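# Automação no local de trabalho: que alterações comunicar aos trabalhadores e em que momento?

**Roswitha Kuhlmann** · publicado em 19 de março de 2021

Exerço funções na área de recursos humanos da Endbridge, empresa de preparação de encomendas com 199 trabalhadores. A direção aprovou a automatização parcial da linha de embalagem, que abrange 37 postos. Numa primeira fase, alguns operadores passarão a demonstrar tarefas manuais com pinças portáteis, para que os movimentos registados sirvam de base à programação dos braços robóticos.

Solicito esclarecimento sobre dois pontos: a forma de enquadrar esta nova atividade na descrição de funções e o momento adequado para informar as equipas. O fornecedor, a Drendard, remeteu-nos apenas documentação técnica.

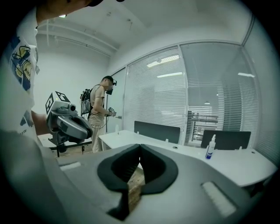

A participação nas demonstrações deve ser obrigatória para os operadores da linha?

Recomenda-se que seja voluntária, pelo menos até que a nova tarefa conste por escrito da descrição de funções e tenha sido apresentada às equipas.

---

**Wendy Hebden** · resposta aceite

Prezada Roswitha,

Acompanhei um processo semelhante na Fledo e deixo as indicações que, à distância, considero mais úteis.

**Enquadramento.** A demonstração de tarefas é trabalho efetivo e deve ser tratada como tal: horário definido, remuneração não inferior à do posto de origem e pausas próprias. Nós redigimos um aditamento de uma página, com o nome da atividade, a duração máxima de cada sessão e o responsável a quem o trabalhador se dirige em caso de desconforto.

**Informação.** As equipas devem ser informadas antes da primeira sessão. No nosso caso, a comunicação foi feita com atraso e os operadores souberam do projeto pelos colegas do turno da noite. Foram precisos vários meses para restabelecer a confiança.
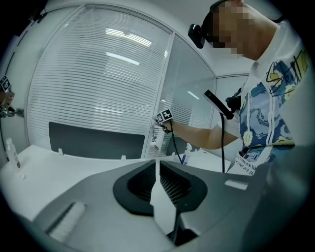

*Tempo de leitura desta resposta: 2 minutos*

**Ergonomia.** Manter o braço estendido com uma pinça na mão não corresponde ao gesto habitual de embalar, e o equipamento usado na cabeça acrescenta peso. Convém envolver a medicina do trabalho e prever rotação entre operadores. Limitámos o grupo inicial a 8 pessoas.

**Dados.** Deve ficar escrito o que é gravado, quem tem acesso e por quanto tempo. Se as gravações puderem mostrar rostos, indique se são ocultados. Exclua expressamente a sua utilização na avaliação de desempenho; foi esta a cláusula que suscitou mais perguntas.

Quanto aos postos que venham a ser suprimidos, aconselho a não prometer o que a direção ainda não decidiu.

---

**Lionel Sedgwick**

Concordo, no essencial, com a resposta anterior. Acrescento que os operadores mais experientes devem ser ouvidos na escolha das tarefas a demonstrar. No armazém onde trabalho, a sequência inicial fora definida pelo gabinete de projeto e omitia a verificação do fecho da caixa, que qualquer pessoa da linha faz sem pensar. A sequência foi revista em outubro.

---

**Jade Ashworth**

Consulte o regulamento interno. Em princípio está lá tudo. O modelo de aditamento que existia nesta página devolve agora o erro 404.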